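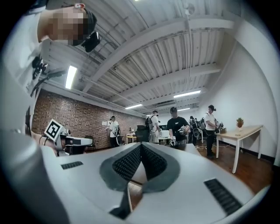
Vustameck is recruiting a Floor and Furniture Finish Inspector for its residential survey group. The inspector visits occupied homes, records the condition of varnished and oiled surfaces, and issues a written report with repair recommendations. Most of the work is on interior wooden floors of the kind shown, with smaller amounts on stairs, tables and built-in cabinets. The position is full time and reports to the survey manager at the Nurnine office.

Duties

Measure moisture content at fixed points in each room and log the readings in Jinder, our report system.
Identify finish type by solvent spot test in a concealed area.
Record scratches, cupping, gaps and finish wear using the company grading sheet.
Check gloss level on tabletops and other horizontal surfaces against the reference cards.
Submit the completed report within 3 working days of the visit. 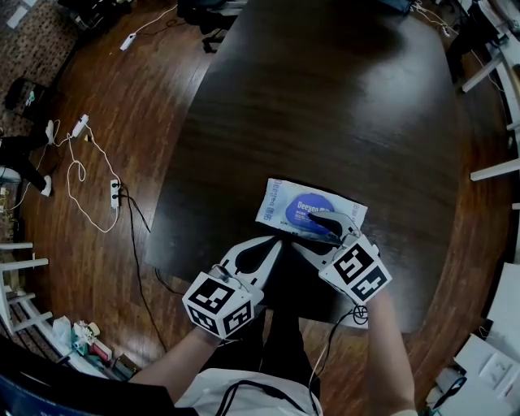
Reports are reviewed before release to the client. An inspector whose reports are returned for missing readings will be asked to repeat the visit. Travel between sites is paid at the standard mileage rate, and a company vehicle is available for routes outside the Issa district.

Requirements

Experience in floor finishing, furniture restoration or building survey work.
Working knowledge of polyurethane, shellac, lacquer and hardwax oil.
Valid driver's license.
Ability to kneel for extended periods and to lift 30 pounds.
Clear written English.

A trade certificate is useful but not required. Training on Jinder is provided during the first month.

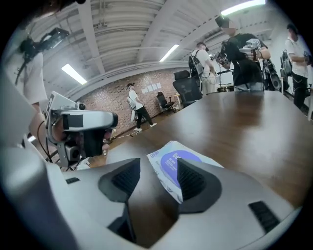

The survey group completed 2,953 inspections in the year ending in January. New inspectors work alongside a senior inspector until their reports pass review without correction, and are then assigned their own route.

To apply, send a resume and one sample report, with client details removed, to the Nurnine office. Put "Finish Inspector" in the subject line. Applications close on 17th March. Selected applicants will be invited to a practical assessment consisting of one room survey and a short written test.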